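Skoltotside software group, monthly meeting
Minutes, November

Chair: Clyde Quintanilla
Apologies: none received

1. Minutes of the last meeting
Agreed, with one correction. The planner timeout was given in seconds and should have been milliseconds. It is set to 2,250 and stays there for now.

2. Perception on clear glass
The wrist view of stemmed glasses was looked at first. The Flandunano detector still finds the base far more reliably than the stem, and it tends to join reflections on the glass to any chrome standing behind. The still below was used for the discussion. 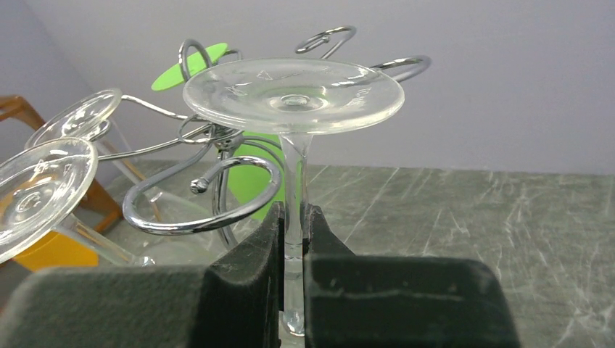
Wrist view, upturned glass with its stem between the fingers and the drying rack behind.

It was agreed that the grasp point should be worked out from the base outline and a fitted stem axis. The depth reading on the stem itself will be ignored. Clyde asked that the confidence value be written to the log for every attempt, including those the planner rejects. The relabelled set now stands at 3,000 wrist images. Of these, 158 have no usable stem label and will be left out of training until someone has gone through them by hand.

3. Two-arm planning
Kowalczyk, the planning branch, was merged on Saturday. Both arms now share one collision model, updated from both sides. Discussion centred on poses where the two grippers are close to the same object, as the finger shapes in the model are simple boxes and take up more room than the real ones.

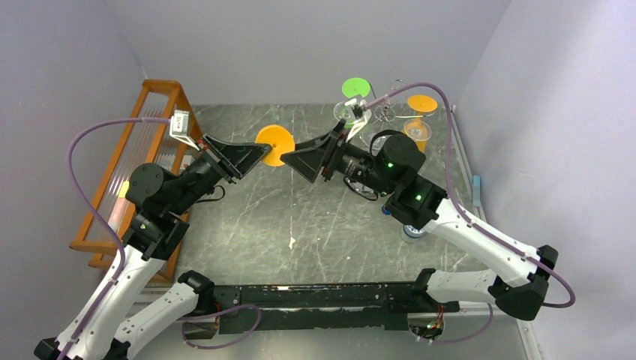 Skoltotside, November

The orange-yellow disc between the two grippers is the sort of case meant. With box fingers the checker reports a clash well before the tips meet, and the planner then asks for a wider approach than it needs. Tapered shapes will be tried in the checker, on a separate branch. The slowdown near contact is to stay as it is. A request to model the purple cables was put off to the next meeting.

4. Scene state
Asow, the scene tracker, keeps a list of objects with a pose and a label of upright, inverted or on its side. It was reported that "on its side" is being dropped when a gripper hides part of the glass, and the entry falls back to its last known pose. A test layout with all three labels was shown. 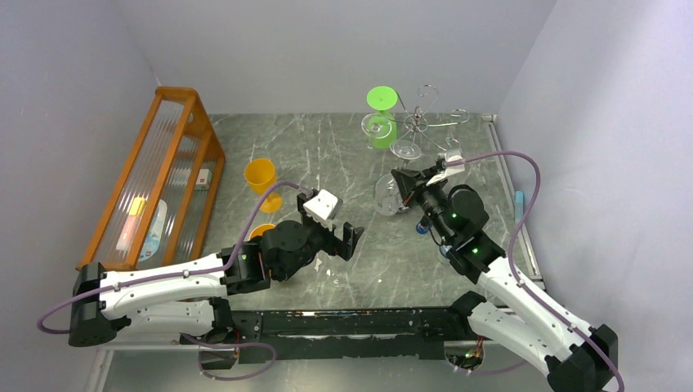

Fixed view: yellow glass upright, green glass inverted, clear glass on its side by the right gripper.

Agreed that an entry will be marked stale after 6 missed updates, and that the planner must not choose a grasp from a stale entry. The wire rack will be entered as a fixed obstacle with its own mesh. Glasses hanging from it need a fourth label, and "hung" was accepted.

5. Actions
Log confidence for all attempts: perception
Tapered finger shapes in the checker: planning
Stale flag and "hung" label: scene state
Hand check of the images without stem labels: Clyde to share out

6. Any other business
The replay tool loses sync if the wrist streams start before the fixed one. A fix is in review.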